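Comparer deux pinces en simulation avant de monter les bras réels

Mis à jour le 19 mars 2025 – Gitau Mrema, relecture Danuta Kalinowski

Cette page décrit la procédure suivie dans le projet Tistley pour comparer deux géométries de doigts sur une cellule à deux bras. Elle suppose un simulateur installé, les modèles des bras chargés et le contrôleur Mevov accessible en local. La cellule réelle n'est pas nécessaire avant l'étape 6.

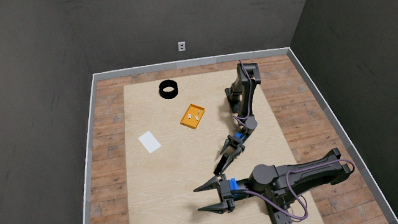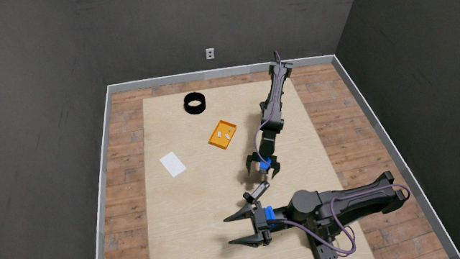

Cellule simulée, deux vues : les deux bras, pinces ouvertes, avec l'anneau noir, le bac orange et la feuille blanche sur le plateau.

1. Préparer la scène

Charger le plateau, puis les deux bras. Placer ensuite les objets sur la partie gauche et centrale du plateau, hors de l'encombrement des bases. L'anneau, le bac et ses trois pièces blanches restent en place pendant toute la série et servent de repères visuels pour le recalage des caméras. L'objet allongé à face gris argenté, présent sur la seconde vue seulement, est l'objet à saisir.

Les câbles violets sont modélisés avec leur souplesse. Ne pas les désactiver pour gagner du temps de calcul : une boucle de câble qui accroche un poignet fausse la comparaison autant qu'un mauvais contact.

2. Fixer ce qui ne doit pas varier

Une seule grandeur change d'une série à l'autre, la géométrie des doigts. Tout le reste est figé dans le fichier de configuration :

pas de simulation : 2 ms
nombre d'essais par géométrie : 438
force de serrage maximale : 34 N
graine aléatoire : 379
coefficients de frottement : valeurs mesurées, identiques pour les deux séries

La graine commande la pose initiale de l'objet. Avec la même graine, l'essai n de la première série et l'essai n de la seconde partent de la même pose, et les résultats se comparent essai par essai.

3. Définir les deux géométries

Géométrie A : doigts longs et effilés. La pointe passe sous les objets plats, mais la surface de contact est réduite et l'objet pivote facilement autour de l'axe de serrage.

Géométrie B : doigts Mwaipopo, plus courts, à extrémité plate. La surface de contact est plus grande, l'approche rasante est limitée par l'épaisseur du doigt.

Pour chaque géométrie, vérifier le maillage de collision séparément du maillage d'affichage. Une enveloppe convexe trop grossière arrondit les pointes de A et fait disparaître l'avantage que l'on cherche à mesurer. Décomposer le doigt en plusieurs volumes convexes si nécessaire.

4. Régler l'approche à deux bras

Le transfert d'un bras à l'autre est la partie délicate. Les deux pinces travaillent à faible distance et le planificateur refuse souvent la trajectoire si la marge de collision par défaut est conservée. Procéder dans cet ordre :

Ouvrir complètement les deux pinces.
Amener le bras éloigné au-dessus de l'objet, doigts orientés vers le plateau.
Amener le bras proche par le côté, doigts presque parallèles au plateau.
Réduire la marge de collision entre les pinces seulement. Conserver la valeur par défaut pour les avant-bras et les câbles.
Enregistrer la configuration articulaire obtenue comme pose de départ.

Si le planificateur échoue encore, modifier l'orientation du poignet du bras proche avant de toucher aux marges.

5. Lancer les séries et lire les résultats

Exécuter A, puis B, sans redémarrer le contrôleur. Le journal contient une ligne par essai avec la pose initiale, l'effort maximal, le glissement en fin de levée et un code d'issue :

0 : transfert réussi
1 : saisie manquée
2 : objet perdu pendant la levée
3 : collision entre les pinces
4 : échec de planification

Écarter les codes 4 des taux de réussite, mais les reporter à part. Une géométrie qui provoque beaucoup d'échecs de planification sera pénible à utiliser même si ses saisies sont bonnes.

Pour le glissement, comparer les distributions et non les moyennes. Chez nous, la série A présentait une queue longue : la plupart des saisies étaient stables, et un petit groupe de poses, avec l'objet pris près de son extrémité, donnait une rotation importante.

6. Passer sur la cellule réelle

Reprendre un sous-ensemble de poses choisi parmi les réussites et les échecs des deux séries. Commencer à vitesse réduite, arrêt d'urgence à portée de main. Avant le premier essai, mesurer l'écartement des doigts à l'ouverture complète et le comparer à celui du modèle. À l'atelier d'Ukambridge, un décalage sur cette cote suffisait à produire des contacts prématurés du doigt inférieur avec le plateau.

Erreurs fréquentes

L'objet vibre entre les doigts : pas de simulation trop grand ou raideur de contact trop élevée. Diviser le pas par deux avant de modifier la raideur.

Les deux séries ne partent pas des mêmes poses : la graine est réinitialisée par le module de rendu. La fixer après le chargement des caméras.

Le câble traverse un maillon : augmenter le nombre de segments du câble.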